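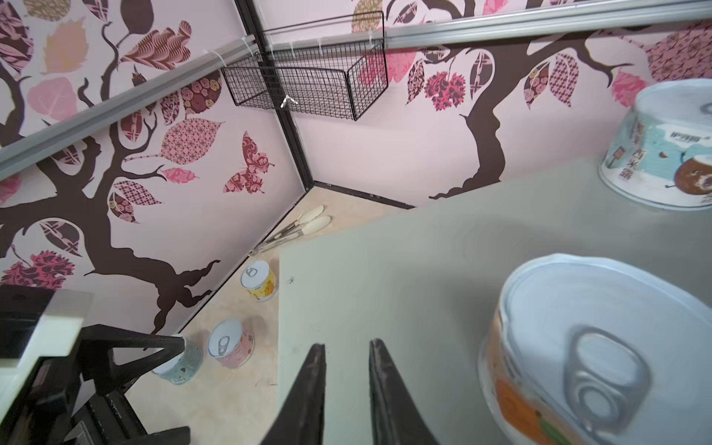
The wallpaper. It stays. Please don't write to us about the wallpaper.

Pantry person wanted, part time, Gistesberg

Clureo is looking for someone who can put cans away and still like people afterward. We run the community pantry behind the old hall on Powell Street (built 1858, heated about as well as it was then), and up to 1000 cans go through it in a good month.

You'd work two mornings a week with Delia Dinu, who wrote the shelving rules and will know if you've only skimmed them. The job is mostly sorting, checking dates, wiping lids and getting things off the floor and up onto something. Small containers are the worst of it. They multiply at floor level, and so do the tongs.
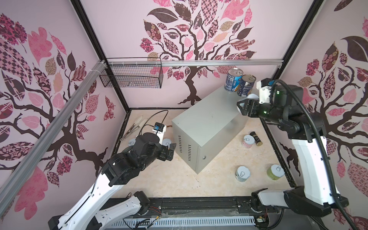
You should be able to lift a full crate, read small print and stay calm when two people have two opinions on where the tall cans go. The answer is at the back. Experience in a shop or kitchen is nice. A background in interior design is not, see top of page.

Pay is 689 a month, paid on time, plus lunch on workdays. There's a trial shift of 90 minutes, also paid. The job runs through August, with a fair chance of more if Girish Tripathi gets the budget he keeps mentioning.
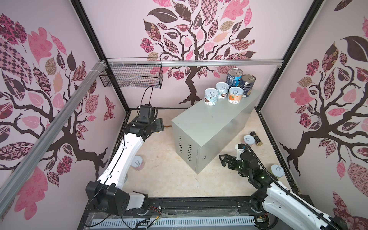

Five cans on the gray cabinet, tall ones toward the back. Delia's rule 4.

To apply, send a few lines to Bianca Tănase at the Clureo office, or leave a note in the box by the side door. No cover letter. Do tell us which mornings you can't work and how you feel about tree patterns.

Posted 2025-04-05. Open until filled.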